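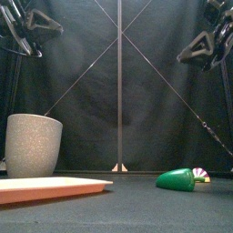

Robotics Module, Handout 5: House Rules for Two-Arm Bench Work

Welcome back! This is my favourite session, because good bench practice is where the fun starts. Read it before your Zetach lab slot and bring it with you.

Before power on
Check that both arms are parked clear of the objects. Find your stop button and put a hand on it, eyes shut, until you can do it without thinking (you'll be glad of it).
Look over anything that holds the rig up: posts, cables, fittings. If a cable feels slack, tell the lab desk and leave it alone.

Setting the table
Use only objects from the Trateo list, which has 164 entries. Toy food, pots and trays are all on it. Glass is not.
Leave clear space between objects on your first runs. Crowded layouts come later, and they're great!

While running
One person drives, one person watches. The watcher may stop the run at any time and owes nobody an explanation.
Hands stay off the table while either arm is live. Dropped something? Stop first, then reach.
Start at the lowest speed setting. Go up only when five runs in a row have been clean.

Writing it up
Log every run in the Okeke sheet, failed ones too. Last year's group logged up to 2,000, and the failures made the best reading by far.
Note object names exactly as on the list: "green pepper", never "veg".

Reading for next time: Zanthorpe bench guide, page 29, on handing an object from one arm to the other.

Updated November 17, 2021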